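Swapping a Desktop Processor: Your Questions
Medve Repair Bench, Prevbridge
Updated January 17, 2024

We get so many messages about CPU swaps, and we love every one of them! It's one of the most satisfying jobs you can do on an old desktop. These are the ones that keep coming up.

Do I really have to lay the tower on its side?

Yes please! The socket needs to face up so the chip can rest in it under its own weight. Take the side panel off and put it down flat next to the case, inner face up, so the plastic bits on it don't get leaned on. Pull the power cord first, then hold the power button in for 10 seconds. 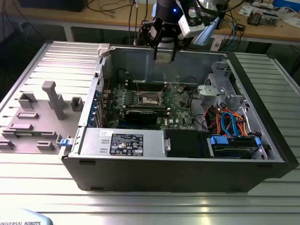 How much room should I leave? More than you think. You want space for the panel, the cooler once it's off, a little dish for screws and both your elbows. Our old bench in Pukness was tiny and we were forever balancing things on the printer.

Which processors will fit my board?

Look up the board, not the computer. The model is usually printed somewhere on the board itself, and the maker's support page will have a list of chips that work with it. Check the BIOS version on that list too. We put together a lookup sheet called Zumdale that covers 81 boards we've had through our hands, and we add more every April. Ask for a copy, it's free!

Should I take the memory out first?

You can leave it in most of the time, but look at how close things are before you decide. Boards vary a lot. 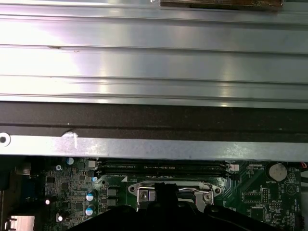 Dust is the thing we'd deal with before opening any socket. A soft brush and a few short puffs of air will do it, and start with the edges, where people forget to look. The flat metal flange next to a pair of memory slots can be speckled all over with tiny light flecks, and with the socket bracket so near, you don't want those drifting in. Brush away from the board, and keep the socket covered if you can.

Which way around does the chip go?

Find the small triangle on one corner of the chip and match it to the mark on the socket or board. Many chips also have 2 notches that line up with the socket. Open the lever all the way, lift the frame, and hold the chip by its edges, never by the contacts underneath. Lower it straight down.
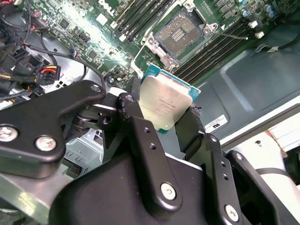 It should drop in with no pushing at all. If it rocks or sits crooked, lift it straight out and check the corners again. Once it's level, close the frame and bring the lever down. The lever does take a bit of muscle on some sockets, and that first one is scary for everybody!

How much thermal paste do I use?

A blob the size of a pea, in the middle of the metal lid. Clean the old stuff off the cooler first with rubbing alcohol and a lint-free cloth.

It won't start. Did I break it?

Probably not! Check the CPU power plug and then the memory. Some boards restart once or twice on their own after a new chip goes in, so give it 2 minutes before you open everything up again.

Can I bring it in and do it at your bench?

Please do. We have the tools and the paste, and we're happy to stand by while you do the fun part. Bring the power cord if it's an unusual one.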